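3.2 Storage surfaces and retrieval time

The second part of the survey dealt with how shared workrooms keep their small tools. Earlier work on office storage (Pirihi and Hidayat) looked mainly at closed cabinets and drawers, and gave little attention to open wall or tabletop storage. We therefore asked the members of 19 shared workrooms to name the kind of storage they used most often, and to keep a written log of each item they went to get during one working week in August. In all, 501 members returned a log that could be used. Logs with fewer than 35 entries were left out of the timing results but kept for the questions on satisfaction.

Workrooms were grouped by main storage type: drawers, open shelves, or perforated panels with movable hooks. The third group was the smallest. It included the Tarnier and Plonano sites, both of which had changed over from drawers before the survey began. Figure 4 shows a panel of this type with one of its hooks.
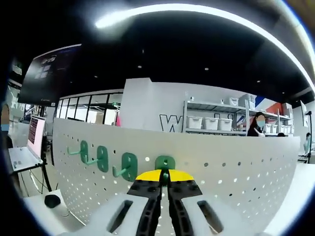

Figure 4. Perforated panel and green hook with rounded backing plate.

Members in the panel group reported less time spent looking for items than members in the drawer group. The difference was clear for items used daily and small for items used once a month or less. Open shelves fell between the two, although results at the Texier site were uneven, and we do not place much weight on them. Members with long experience of a room showed little effect of storage type. They had learned where things were kept, and several noted that a change of layout had slowed them down at first.

Satisfaction followed a different pattern. Members in the drawer group were the most likely to describe their room as tidy, even where their logs recorded frequent searches. Members in the panel group more often said that they could tell when a tool was missing - a point also raised in the interviews at Esico, where lost items had been a common complaint. 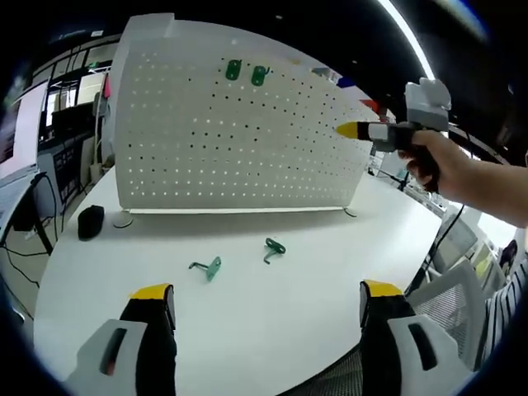
Placement also matters. Wall panels are fixed at one height and serve the people standing nearest to them, while freestanding panels can be moved to suit the task but take up table space. Of the 954 written comments collected, the largest single group concerned reach, and many came from members who worked seated. Our questions did not separate wall panels from freestanding ones, and the timing results given above should be read with that limit in mind. A later round of the survey will record panel height and the distance from each member's usual seat.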